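Sollmont Parents Board > Home and Garden > Sorting toys by colour, yes or no?

RetnoL
Posted March 29, 2010

Right, settle something for us. My two have inherited an absolute mountain of building bricks from their cousins and I've got one weekend to get it off the landing. I want to sort by colour. My husband says by size, his mum says chuck the lot in a duvet cover and be done with it. Who's right? (Me, surely.)

girnlow_lorne
By type, every time. Colour looks lovely for a day and then you're hunting for a little two-stud piece in a heap where everything is the same shade. My lad used to give up and wander off. Once we'd split it into plates, wheels, windows and "odd bits" he'd sit there for ages.

SyafiqahC
Disagree with Lorne, sorry! That works if the child is ten. Mine's three and she couldn't tell you what a plate was, but she knows her red from her green. Tidying up is the only part I care about and she can do colour by herself while I get the tea on.

Sugeng_C
I'm married to the above and would like it noted that "by herself" is generous. I do the green ones.

SyafiqahC
You do them because you like doing them.

ridwan.menon
Duvet cover gets my vote. Well, a drawstring playmat, same idea. Tip out, play, pull the string, done in 20 seconds. We had a proper drawer unit before that and I spent more time putting things in drawers than they spent playing. Life's too short.

girnlow_lorne
Ridwan, doesn't it all end up in a big lump at the bottom? And how do you find anything without tipping the whole lot out? The noise alone would finish me off.

ridwan.menon
You don't find anything, that's the beauty of it. They build with what comes up. Ours made a horse with a door in it.

RetnoL
Ha, I like the horse. But I can't have tipping out, we've got the downstairs neighbours to think of and it's all bare boards up here. So it's bins or drawers. Has anyone had the stacking ones from Plekarano? The lady in the shop said they crack if you stand on them and I know for a fact somebody will stand on them.

Sugeng_C
Had two of those, one cracked. To be fair it was me and I was changing a bulb. Get the kind with the low front so small arms can reach in without pulling the whole thing over – that matters more than the make if you ask me.

girnlow_lorne
Agree on the low front. Still say you'll regret colour by the end of April. What happens with grey? What about the see-through bits? You'll have a bin for everything and a bin for arguments.

SyafiqahC
See-through red goes in with red, Lorne, it isn't hard. This is the sort of thing I mean, Retno, just the three main colours and everything else in a shoebox. 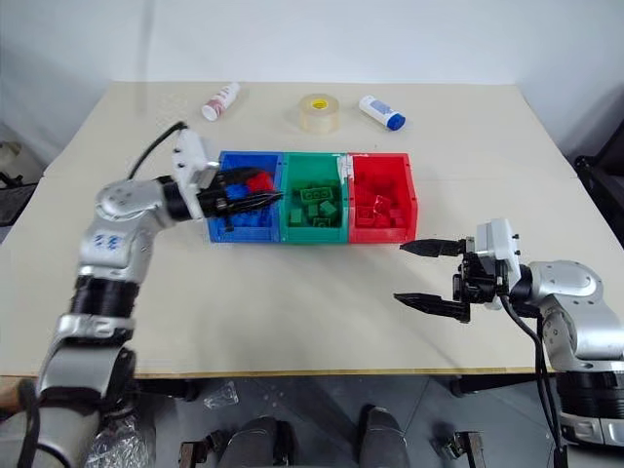
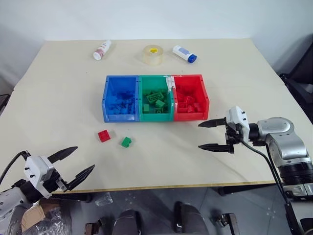 Blue, green and red bins, side by side. There's a red brick in with the blues in the first one.

RetnoL
Oh that's tidy. Sold. Will measure the landing tonight, and I'm not telling his mum.

ridwan.menon
Duvet cover offer still stands.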